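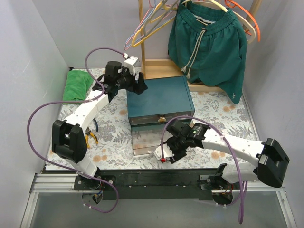 ふたつきの箱とガラスの容器を重ねてしまうなら、どちらを下にするのがいいですか?
ガラスの容器を下にします。重いものが下にあるほうが棚の中でぐらつきにくいし、透明なら上に箱がのっていても横から中身が見えるからです。

はい、というわけで今回は「重ねる収納」の話です。前回の押し入れの記事の最後に、次は小さい箱のことを書きますと予告しておきながら、ずいぶん間があいてしまいました。待っていてくださった方、すみません。途中で風邪をひいたり、洗面所の棚板がたわんできてそっちに気を取られたりしていました(棚板はまだたわんでいます)。

うちは箱が多い家です。お菓子の缶、もらいものの木箱、いつか使うと思って取ってある靴の箱。片づけの本を読むと、箱を買う前にまず中身を減らしなさいと必ず書いてあるんですけど、箱そのものが好きな人間はどうしたらいいんでしょうね。箱がかわいくて買ってしまって、中身はあとから考える。順番が逆なのはわかっています!

最近いちばん気に入っているのが、青緑色の平たいふたの箱です。正面に小さな金色の留め金がついていて、これがもう、たまらない。留め金があるだけで急に「大事なものが入っていますよ」という顔になるんですよね。いまは透明なガラスの容器の上にのせて使っています。花柄のテーブルクロスの上に置くと、ガラスの向こうに花の模様が透けて見えて、お茶を飲みながらしばらく眺めてしまいました。片づけの途中だったのに。

箱はMendsteadという古道具と雑貨の店で買いました。駅の裏の坂をのぼったところにあって、入口がせまくて、初めてのときは三回くらい前を通りすぎた店です。値段は1427円。端数の理由はわかりません。古道具の値札ってだいたいきりのいい数字だと思っていたので、レジでちょっと笑ってしまいました。

ガラスの容器のほうは、もともと台所でパスタを入れていたものです。ところがうちのパスタはすぐなくなるので、気がつくと空のまま棚の奥にいる期間のほうが長くなっていて、それならと居間に連れてきました。台所のものを居間で使うのって、最初はなんとなく抵抗があるんですが、やってみると平気です。逆もできます。文房具用に買った仕切りの箱が、いまはうちの冷蔵庫で薬味のチューブを立てています。

で、重ねるときの話に戻ります。

私がいつも失敗するのは、下の容器をいっぱいにしすぎることです。ふたが浮くぎりぎりまで詰めて、上に箱をのせて、ちょっと傾いているけどまあいいか、とそのままにする。数日後に上の箱を取ろうとして、するっとすべる。一度これでボタンを全部床にばらまきました。ソファの下に入ったボタンは、いまでもたまに掃除機がカラカラと教えてくれます。

なので、下の容器は八分目まで。これを守るだけでずいぶん違います。あと、上の箱は底が平らなものを選ぶこと。脚のついた箱はかわいいんですけど、ガラスの上では本当に落ち着きません。どうしても脚つきをのせたいときは、あいだに薄いフェルトを一枚はさんでいます。切りっぱなしのフェルトでじゅうぶんです。

それから、よく開けるものを上に。あたりまえすぎて書くのも恥ずかしいんですが、私は長いこと逆にしていました。季節の切手シールとか、旅先でもらった箸袋とか、年に一度見るか見ないかのものを上の箱に入れて、毎日使うはさみと糸を下に入れていたんです。糸を出すたびに上の箱をどかして、どかした箱の置き場所がなくてひざにのせて、ひざから落ちる。何年やっていたんだろう……。

いまの中身は、上の箱が裁縫まわり、下のガラスがはぎれです。はぎれは透明な容器に入れると色がきれいで、あまり整えなくてもさまになります。くるくる巻いて立てるとお店みたいになりますが、私は一週間で崩れるので、もう畳んで入れるだけにしました。畳み方もそろっていません。それでもいいことにしています。

ところで、裁縫と関係なさそうで欠かせないのがペンチです。持ち手が黄色いのを使っています。針が厚い布に刺さって抜けなくなったときにこれでつまんで引くと、あっけないくらい簡単に抜けるんですよ。手芸用の小さいものもあるのは知っているけれど、私は工具のペンチのほうが手になじみます。バッグの金具を少しだけ締め直すときにも使うので、ついテーブルに出しっぱなしになりがち。黄色は見つけやすくて助かります。以前は持ち手が黒いのを使っていて、道具箱の底でしょっちゅう迷子になっていました。

金具を挟むときは、あいだにあて布を。じかに挟むと傷がつきます。私は古い手ぬぐいの端を使っています。

緑色のタオルも、作業のときはたいてい近くにいます。もとはお風呂で使っていたもので、何度も洗って少しへたっているのですが、そのくらいのほうが敷いたときに物がすべらなくていいんです。箱の中身を全部出すときは、まずタオルを広げて、そこに出す。ボタンやスナップみたいな小さいものは、テーブルクロスの上だと花柄にまぎれて見つからなくなるので、無地のタオルの上に出すと探すのが楽です。終わったら四隅を持って、ざーっと箱に戻せます。この「ざーっ」が気持ちいい!

花柄のクロスについては、友だちのエシ・エシエンさんからメッセージで「片づけの記事の人なのに、テーブルがにぎやかすぎる」と言われたことがあります。うん、まあ、そうかもしれない。でも無地のクロスに替えたら替えたで、こんどはパンくずとお茶のしみが目立って毎日気になってしまって、ひと月もたたないうちに花柄に戻しました。模様のおおらかさに助けられて暮らしている家もあるということで。

そのかわり、上に置くものの色はすこし気をつけています。柄が細かいクロスの上には、色のはっきりした、形の単純なもの。青緑の箱はその点ぴったりでした。四角くて、つるっとした印象で、花柄に負けない。反対に柄の缶を置くと、どこまでが缶でどこからがクロスなのかわからなくなります。これはこれで楽しいけれど、鍵を置いたら最後、見失います。

箱のサイズの話も少し。棚に入れるつもりで箱を買うときは、棚の奥行きをはかってから行ってくださいね。うちの居間の棚は奥行きが34センチで、これをずっと40センチくらいあると思いこんでいたせいで、はみ出した箱がいくつもありました。はみ出したところに必ず服のそでが引っかかるんです。いまはスマートフォンのメモのいちばん上に、棚の奥行きと高さを書いてあります。高さのほうは、容器と箱を重ねた合計に、指が入るぶんを足して考えます。ぴったり入ると気持ちがいいけれど、ぴったりすぎると今度は出せない。

大きいもの、たとえば毛糸や型紙は、Cleltardの布のボックスに入れて棚のいちばん下に置いています。店の札には最大54リットルと書いてありましたが、そんなに入れたら私には持ち上がらないので、半分くらいで使っています。使わない時期は畳めるのがいいところ。畳んだためしはないです。

この布ボックスのことは、近所のジャガディーシュ・ピシャロディさんに教わりました。通っている編み物の集まりでお隣の席になった方で、毛糸の量が私の比ではありません。色ごとにボックスを分けて、取っ手に同じ色の毛糸を一本結んであるんですって。ラベルを書かなくても、引き出す前に中身がわかる。まねしようと思って、とりあえず青だけ結びました。青のボックスには茶色も入っています。

ラベルといえば、青緑の箱にも何か貼ろうかと迷って、結局何も貼っていません。留め金のある正面をすっきりさせておきたくて。下が透明なので「はぎれの上の箱が裁縫道具」と自分の中で覚えられるし、家族に聞かれても「はぎれの上」で通じます。ただ、同じような箱がもうひとつ増えたらあやしくなりそう。増やさないぞ、といまは思っています。

中身を見直すのは、十二月と、あとは気が向いたときです。大掃除のついでというより、年末になると急に繕いものが出てくるので、そのときに一緒に。手袋の指先とか、セーターのひじとか。今回も箱の中身をタオルに出してみたら、使いかけの白い糸が六つも出てきました。どれも少しずつ白さが違うような、同じような。こういうのは捨てられないので、二つだけ手前に置いて、残りは小さい袋にまとめました。

それから、チャックつきの袋に入った予備のボタン。服を買うとついてくる、あれです。元の服がもう家にないのにボタンだけある、というのがたくさんあって、これはガラスの小瓶に移すことにしました。小瓶に入ると急にきれいに見えるのは、なんなんでしょうね。どの服のものだったかはもう全然わからないけれど、ふってみるといい音がします。

コメント欄で前に「ガラスは割れそうで怖い」というご意見をいただいていたので、それも書いておきますね。小さいお子さんや、棚に登る猫さんがいるおうちなら、下の容器は透明なプラスチックでも同じように使えると思います。ガラスにするなら腰より低い段に置いて、棚から出すときは上の箱を先におろしてから、容器は両手で。私は横着して重ねたまま運ぼうとしたことがあり、廊下の真ん中で動けなくなって大声で人を呼びました。

次は洗面所の棚板の話を書きたいと思います。Hadixの棚受けというのを取り寄せたので、うまくつけられたら。うまくつけられなかった場合は、たぶん洗面所とは違う話になっています。

あと、針が抜けないときに私はペンチを使うと書きましたが、ほかにいい方法をご存じの方がいたらコメントで教えてください。輪ゴムを使うというのは試したことがあって、私の手ではすべってしまいました。太い輪ゴムならいけるのかな?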